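Firncombe Table Cover - Heavy Brown, by the Roll or Cut

Work surface cover for benches, craft tables, packing tables, classroom tables. Smooth face, plain brown, no print, no pattern. Sold off the roll, cut to your length, or as a full roll if you go through a lot of it.

In stock. Ships from Citico.

Quick facts

Color: plain brown, one shade only
Face: smooth, low sheen
Width: 68 inches
Full roll: 500 feet
Short roll: 20 feet
Cut lengths: any whole foot, 3 foot minimum
Item code: FC-261
Core: cardboard, both roll sizes
Back: uncoated paper, slightly rough so it grips
Sold by: Porner Bench & Table Supply

What it is

Kraft paper with a thin coated top side. Heavier than the brown wrap you get at a shipping store, lighter than vinyl flooring. Lays flat on a table after an hour or two, cuts with scissors or a utility knife, folds over an edge without cracking. Coated side goes up. The coating is what lets you wipe off glue drips and pencil marks, so if you put it down the wrong way around you'll know pretty quick.

We started carrying it when the old gray cover was dropped by the mill. Had a lot of calls about that. The gray is not coming back, please stop asking Ye-rin, she doesn't have a secret stash of it. The brown is a little thicker than the gray was and comes wider, which most people with big tables seem to like. People with small tables have to trim more. Sorry about that.

What people buy it for

Model building. Bookbinding. Potting up seedlings. School art rooms, especially the ones with nice tables they got a grant for. Quilters use it under the rotary mat. One framing shop in Citico does all its benches with it and changes them out every August before the fall rush.

It's also good as a photo background for small stuff you want to sell online, as long as you keep it clean. Brown is easier on the eyes than white under shop lights and doesn't throw glare back at you the way glossy vinyl does.

Not for: hot soldering directly on the surface, acetone, standing water, food contact. It is paper. A coffee spill wiped up right away is fine. A coffee spill left over night goes through to the back and you get a ring.

Sizes and how to pick one

Measure the top. Add 6 inches each way if you want to wrap the edge and tape underneath. Add nothing if you're going to trim flush. Width is fixed at 68 so for most tables you only need to work out the length.

If your table is wider than 68 inches you need two strips. Overlap them an inch, tape the seam on the underside first, then lay it down. Do the seam away from where you work. Don't do a butt joint, it opens up.

Cut lengths come rolled, not folded. We don't fold it, the crease never comes out all the way. Up to 20 feet ships in a tube. Longer than that goes in a box on a core.

Putting it down

Clear the table and wipe it. Any grit under there is going to show as a bump, and then you'll find it with a pen when you're writing.

Unroll it coated side down first, leave it for ten minutes, then flip. This takes most of the curl out. Weights on the corners if you have them.

Tape one short end underneath. Walk to the other end and pull snug, then tape that. Long sides last, starting from the middle and working out to the corners. If you start at a corner you push slack ahead of you and end up with a ripple somewhere in the center.

Clamp-on lamps, vises, anything that bolts down: mark the spot, cut an X, fold the flaps under. Or lay the cover first and clamp right over it, that works too, but then you can't change the cover without taking the vise off.

Small wrinkles relax on their own in a day or so. Bigger ones, lift the nearest edge and pull again. A hair dryer on low helps, keep it moving. 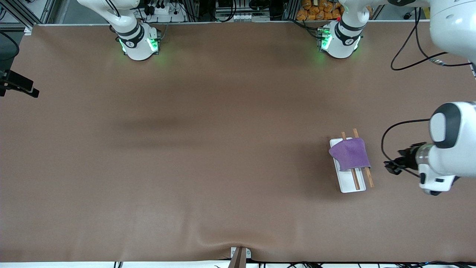 Brown cover on a large table. Shallow wrinkle near the bottom center.

Tape: use paper tape or the Guérin double sided, which we also carry. Packing tape holds fine but takes the face off the paper when you pull it up, and leaves goo on a finished table. Masking tape ok for a few weeks, after that it dries out and lets go.

Staples if it's a bench you don't care about. 1/4 inch, underside only.

How long it lasts

Depends on you. Light use, hand work, sewing - a year easy. Daily knife work without a mat, a month maybe. The art rooms tell us one semester. When it gets scruffy flip it over and use the uncoated side for messy jobs, then toss it.

Cleaning: dry cloth or barely damp. No scrub pads. Pencil comes off with a white eraser. Ballpoint doesn't come off. Marker doesn't either.

Recycling: the coating is thin but it is still a coating, so check with your local people. Some take it, some don't.

Color and batch notes

Brown varies from batch to batch. Not a lot, but if you put an old strip next to a new one you might see it. If you need several pieces to match, order them together and put MATCH in the order comments. We'll cut them all off one roll. Can't match to something you bought last year.

Screens lie about brown. Get the free swatch if it matters. Swatch is hand size, goes out in a regular envelope, give it a week.

Things we get asked

Is it waterproof. No. Water resistant on the top for a short time.

Does it come in other colors. Not this one. The Firncombe Light is a different product, thinner, comes in white and green.

Can I write on it. Coated side takes soft pencil and marker. Fountain pen beads up. Uncoated side takes everything.

Will it stain my table. The paper is undyed, we've never had a report of color transfer on a sealed top. On raw pale wood test a corner and leave it a few days.

Does it smell. A bit when you first open the roll. Gone by the next day with a window open.

Is there a fire rating. No. If your building requires one this isn't the cover for you, call us and we'll talk about the mineral board.

Static. It's paper, so better than plastic, but it is not an anti-static mat and we don't sell it as one.

Can you cut it narrower. Yes on full rolls only, there's a saw charge, takes an extra three days.

From customers

"Second roll. Using it on the layout tables at the bindery, 68 is exactly the width I need so no waste. Seam tape trick works. Wish it came on a plastic core, the cardboard one got crushed at one end in shipping and wouldn't sit on my stand." - Nadège Texier

We sent Nadège a new core. If yours turns up crushed, send a photo within the week and we'll do the same. End plugs are going in all full rolls from now on, should have been doing that all along.

"Good and flat. Took me two tries, did the corners first like an idiot." - model club, Citico

"Thinner than I was picturing. Fine for what I do but if you're hammering on it get something else under." - home leather worker

Shipping and returns

Cut lengths and short rolls go out next working day. Full rolls go by freight and are HEAVY, have a second person there, the driver only has to get it to the curb. Lift gate is extra and you have to ask for it when you order, we can't add it once it's on the truck.

Uncut rolls can come back within 30 days, you pay the freight. Cut lengths can't come back unless we cut them wrong. If we cut it wrong keep it and we'll send the right one.

Pickup at the Citico counter is free. Bring a vehicle longer than you think you need, the full roll doesn't bend. Roof racks ok, we'll wrap the ends but tying down is on you.

Goes well with

Guérin double sided tape, 1 inch
Porner roll stand, floor model (fits both cores)
Porner wall bracket, short rolls only
Corner clips, bag of 20
Safety cutter with spare blades

The roll stand is worth it if you're buying the full roll. Cutting a straight line off a roll thats lying on the floor is no fun. The wall bracket will not hold a full roll, please don't try, there's a sticker on it now that says so.

Stock and price note

Page updated 27th July. Full rolls: plenty. Short rolls: low, more due in August. Cut lengths not affected. Price goes by the foot, drops at 20 feet and again for the full roll, the cart works it out for you. Schools and shops with an account log in first or the discount wont show.

Questions on sizes or a big order, ask for Ye-rin Ryu at the counter or use the contact form. Put FC-261 in the subject line so it gets to her and not to the flooring desk.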